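Search this manual

Winberg Bench Arm
Set-up Guide for Shared Workshops
Section 4: Practice jobs inside a PC tower

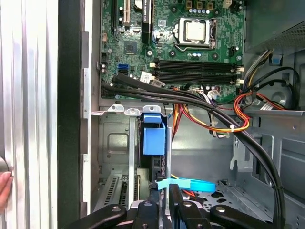

Fig. 4-1. Wrist camera view into the tower, cooler off, memory slots empty.

4.1 What this section covers

Section 3 got the arm bolted down and homed. This section sets it up to work inside an open computer case, starting with the job the Markamholm shop uses for training: gripping a loose SATA cable, lifting it, and laying it back down. Memory and cooler work come later, in Section 6. Do not skip ahead. The cable job shows up most of the errors in camera mounting and gripper zero, and it does so on a part that costs very little.

The steps assume one operator at the keyboard and one helper at the bench. Both should read 4.2 before the arm is powered.

4.2 Before you start

CAUTION: Unplug the tower from the wall. Hold its power button in for several seconds after the cord is out. Never run the arm in a case that is connected to mains power.

CAUTION: Do not open the power supply. Nothing in this guide requires it.

CAUTION: The helper may steady the case or the side panel from outside. Hands stay out of the case whenever the arm is enabled.

You will need:

- the arm, homed according to Section 3
- the two-finger gripper with its pads fitted
- a scrap tower with the side panel off
- a grounding strap and a bonding lead for the case
- a Phillips screwdriver
- a soft brush
- the job file cable_lift, from the Jukatlow folder on the shop computer

4.3 Preparing the tower

1. Lay the tower on its side with the board facing up. The drive cage should be on the side nearest the arm base.

2. Clip the bonding lead to bare metal on the chassis. Paint will stop it from making contact. Scrape a small spot if you have to.

3. Take out the memory modules and put them in an antistatic bag. Close the latches or leave them open, but leave them all the same way.

4. Remove the CPU cooler. If it sticks, twist it gently before lifting. Wipe the old paste off the processor.

NOTE: A bare processor lid is shiny and can throw glare into the camera. If the picture washes out, move the bench lamp before you change the exposure.

5. Check the power wires. Long loops should be gathered with a zip tie and should sit below the level of the gripper's travel height. A tie that is too tight will pull the loop up into the path, so leave some slack.

6. Find the SATA cable you will use for the job. Lay it across the floor of the case, clear of the drive cage. Choose a color that stands out against the metal. Light blue works well on gray. Black does not.

7. Brush out any dust. Look for dropped screws.

4.4 Setting the wrist camera

1. Power the arm and wait for the steady light on the base.

2. Open the camera page and choose Wrist.

3. Jog the arm until the gripper is above the case with the board in the upper part of the picture. Compare with Fig. 4-1. The fingers should show along the bottom and the CPU socket should be in view.

4. If the fingers are not in the picture, the camera is tilted too far up. Loosen the mount, tip it down a little, and tighten it again. Do not fix this by moving the arm.

5. Set the exposure to 75 and turn auto exposure off.

6. Focus on the floor of the case. The board will be slightly soft. That is fine for this job.

7. Save the view as tower_home.

NOTE: Tibor Nyitrai, who wrote the first version of these steps in January, saved the view with the lamp off and had to redo the whole set. Save it under the light you will be working in.

4.5 Zeroing the gripper

1. Press Open. Wait until the fingers stop.

2. Press Close with nothing between the pads. The reading should settle at 0. A reading of 2 or less is acceptable.

3. If it is higher, check the pads for grit, then the finger screws. Snug them by hand with the screwdriver. Do not use a driver bit in a drill.

4. Open the fingers to 70 on the width scale. This is the approach width for cable work.

5. Set grip force to Low. Medium will flatten a SATA cable and may crack the connector.

6. Enter 2,000 in the motion timeout box. The value is in milliseconds. With a longer timeout the arm will keep pushing after it has met something solid.

4.6 Running the cable job

1. Load cable_lift and select tower_home as the start view.

2. Set speed to Crawl.

3. Helper: step back to the side panel. If the panel is still standing next to the case, hold it steady by its outer edge or take it away before going on. It falls easily.

4. Operator: say "moving" and press Run.

5. The arm lowers with its fingers open until the cable is between them, then stops and waits.

6. Look at the wrist view. The cable should pass between the fingers, with neither finger touching the chassis. If a finger is touching, press Back and shift the start point.

7. Press Continue. The fingers close and the arm lifts the cable a short way.

8. Press Continue again. The arm sets the cable down and returns to tower_home.

9. Repeat until you have five clean lifts in a row, then change the speed to Slow and do five more.

CAUTION: If the gripper catches a power wire, press Stop. Do not press Back. Back retraces the path under power and can pull a connector off the board. Disable the arm, open the fingers with the manual release, and free the wire by hand.

4.7 If something goes wrong

Code 172 on the display
The arm met resistance on the way down. It is usually the drive cage or the edge of the chassis. Jog up, turn the case slightly, and save tower_home again.

Cable slips out during the lift
Clean the pads with a damp cloth and let them dry. If it still slips, grip closer to the middle of the cable.

Fingers close to one side of the cable
The camera has moved in its mount. Repeat 4.4 from step 3.

Wrist view freezes
Check the camera plug at the elbow. Disable the arm before touching it.

Arm drifts when stopped
Home it again using Section 3. If it drifts a second time, tag it out and leave a note for Mai at the tool desk.

4.8 Finishing up

1. Return the arm to Park and switch it off at the base.

2. Remove the bonding lead from the chassis.

3. Put the side panel back on, or store it flat under the bench.

4. Keep the bagged memory with the tower. It is needed again in Section 6.

5. Write the pad condition and any codes in the bench log.

Next: Section 5, Saving and sharing job files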